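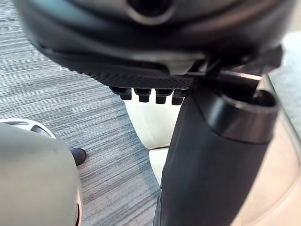
Kendadden card makers will have a room of their own again from September, when the Sturix paper craft club moves back into the upstairs hall on Kopecký Lane.

The club has been meeting in members' kitchens for the past two winters, which has been cosy (and very good for cake!) but not much use for anyone wanting to spread out a full set of inks and a die-cutting machine. Subira Rashidi, who runs the beginners' table, told us she is thrilled to bits and has already started sorting her ribbon drawers, a job she has been putting off for longer than she cares to say.

There will be places for 20 people at each meeting, and the first evening will be given over to thank you cards - simple ones, with a stamped border and a layered panel, so that newcomers can go home with something finished. Poonam Joshi is cutting the card blanks beforehand, 500 in all, and she would be very glad of any spare cream or pale green card that readers have lying about at home.

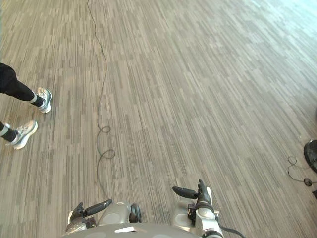 Brothers Roald and Ottar Strand are bringing their collection of old wooden printing blocks to the second meeting. The oldest of them is dated 1785 and shows a sprig of something that might be hawthorn or might be parsley, and the brothers have never agreed on which. Members will be able to take prints from the sturdier blocks, using washable ink only, please.

Kálmán Farkas will be back too with his folded envelopes, and Potanen, the paper shop by the bridge, has kindly offered club members a little off heavy card and glue all through the autumn - do mention the club at the till.

Names can be left at the shop from now on, or put through the door of the hall in an envelope marked "Sturix". Those who were on the old list still need to sign up again. Bring scissors, a ruler and an apron, and a mug if you'd like tea.

21/02/2018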